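Speaker notes: Picking up thin things with a hand-held gripper
Pillcombe workshop, 7 June 2023
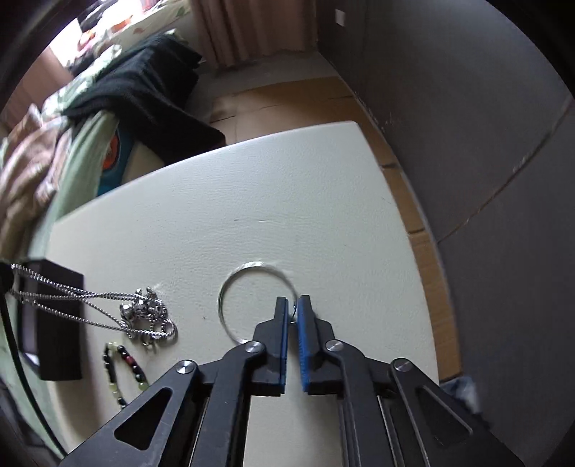
Slide 1. Start with the question. Can a policy trained only on hand-held demonstrations learn to pick up jewellery? Most of our earlier Katmont set was cups, boxes and bottles. Chains and bangles are harder. They are thin and shiny, and a chain never lies the same way for long.

Slide 2. Method. People used the gripper in their own homes, at whatever table they had. We gave no instructions on lighting or tidying. Total 2,116 demonstrations, of which 418 involve jewellery. Say the split slowly, I got asked twice last time.

Slide 3. What the camera sees. Point at the bangle. With the jaws nearly closed on something this thin, the pads hide a good part of the contact. The policy has to commit on the approach. Mention the tangled necklace and the beaded bracelet on the same table: the target has to be named, so the label goes in with each demonstration.

Slide 4. Change to the labels. In December we marked only the moment of closing. Now we also mark the last 5 frames before it. Same network, same training time.

Slide 5. Result. Bangles improved clearly. Loose chains improved a little. Tangled chains did not improve, and we have 2 ideas why (slide 6). Don't rush this one.

Slide 6. Either the tangles are too few in the set, or one grasp point per object is the wrong label for a chain. Tostine is testing the second.

Slide 7. Data and labelling tool are on the Iglesias page. Leave the link up during questions.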